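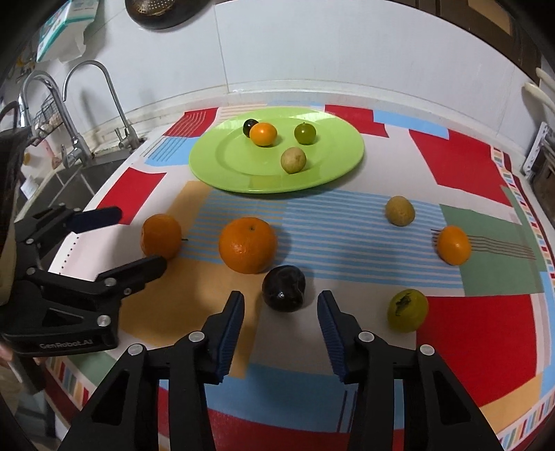
Does the fruit need its own subscription?

My sister-in-law swears by Vundar, one of those boxes of "rescued" fruit that shows up every 2 weeks. She sent me a code for 12 dollars off, so I read the whole website one night in December, including the part in gray type.

The pitch is that the fruit was going to be thrown out. Was it? By whom? There's a map with a dot on Sterkitdale and a line about "over 1,000 grower friends," but no farm names. Odd-looking plums have always gone somewhere. My grandfather sold his to a juice plant, and I don't remember him calling it a rescue.

Then there's the price. I worked it out at a bit over 200 dollars for the season, before the delivery fee, which you only see on the last page. The produce stand on Vesutmont Road has a marked-down bin by the register and charges me nothing to walk there.

Yaryna Levchenko left a comment on my last post saying the box got her kids to eat pears. Fine, I believe her. I'd still like to know if it was the pears or the box.

I haven't used the code. It expires at midnight and they've emailed me three times to say so.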